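**Varmont** - Jan 14, 2023

Budgeting a second tabletop arm cell for dish sorting. Arm quote is settled. What should I set aside for table, cloth, stands, spare dishes and cabling?
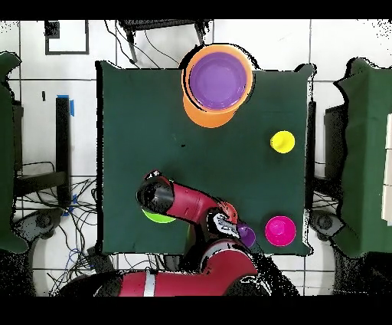 Roy wants to know whether the 2,000 covers the stands or only the arm side.

Only the arm side. Order goes in by February.

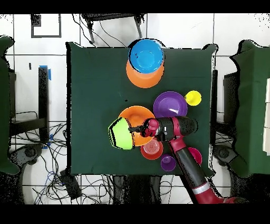
*Plates and bowls on the green cloth, arm over the table.*

**Grakik**

Put 1,000 next to the arm quote, most of it for stands and a fixed camera mount. Bowls are cheap, but buy across sizes and depths - a gripper finger that fits inside a deep bowl tells you little about a flat plate.

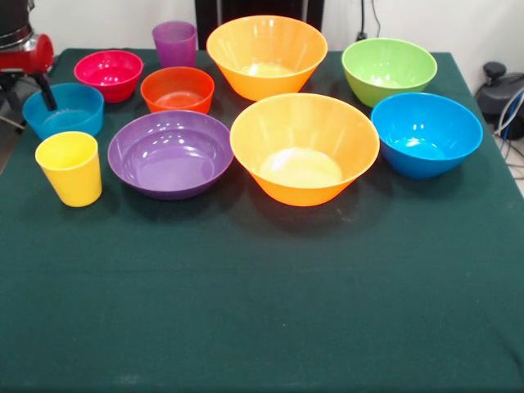
## Split I would use

- Stands and mount: 7 parts of the 1,000 in ten.

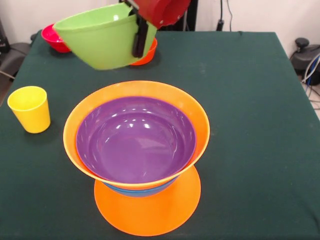 - Cloth, dishes, cable trays: 2 parts. Keep the rest for spare fingers.

**Feluter**

Just get a bigger table. We did and never regretted it. No idea on stands.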